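Segmenter splits the tray on one wrist cam, fine on the other

tidewrack
Two-arm cell, fixed camera plus one on each wrist. Perception node is Ilie, planner is the stock Gratis one. The fixed view finds the yellow tray every time. On a wrist view I get floor veins labeled as object edges, and the planner then refuses the approach. Last night it rejected 11 plans out of 60. Frames below.

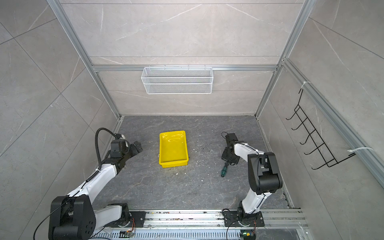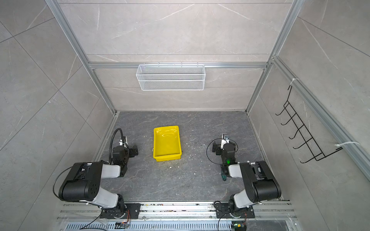
Two fixed views, then two wrist views.
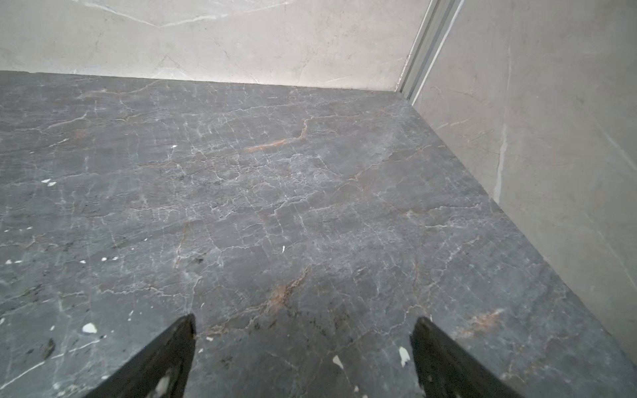
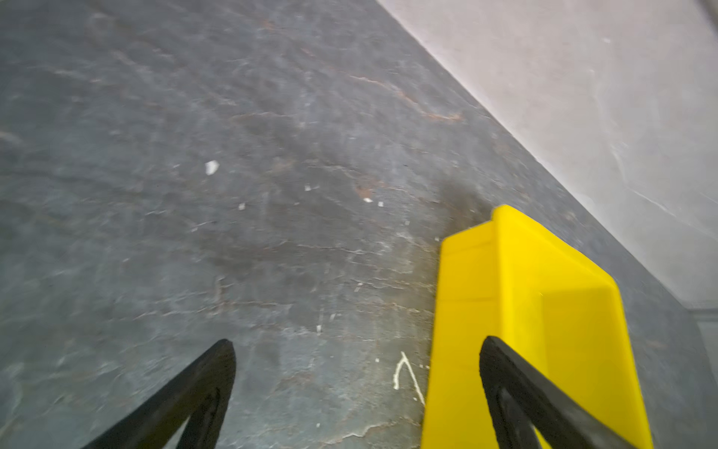
I've already lowered the edge gain and it made no difference. Exposure is locked. The planner log only says "goal region occupied" — no coordinates.

bolt_ledger
That floor is the problem. Put down a plain mat and move on.

tidewrack
The floor stays. The cell in Husville has the same one and the model has to work there too.

quillfeather9
Disagree with bolt_ledger. Mask the gripper fingers first. If the mask is a few pixels off, Ilie merges the finger with whatever is behind it and you get two half objects. Check the mask at full 1,080 lines, not the preview.

bolt_ledger
A bad mask doesn't explain labels on bare floor.

quillfeather9
No, but crumbs might. Set min_blob to 10 and see what's left.

tidewrack
Mask was from the old finger set. Redid it, split is gone. Vein labels are still there, fewer with min_blob up. Will try the Nastden depth filter Sunday.

Related threads
Gratis planner: logging the blocked region
Wrist camera calibration drifts after restart
Ilie config files, where do they live
Two arms, one planner, deadlocks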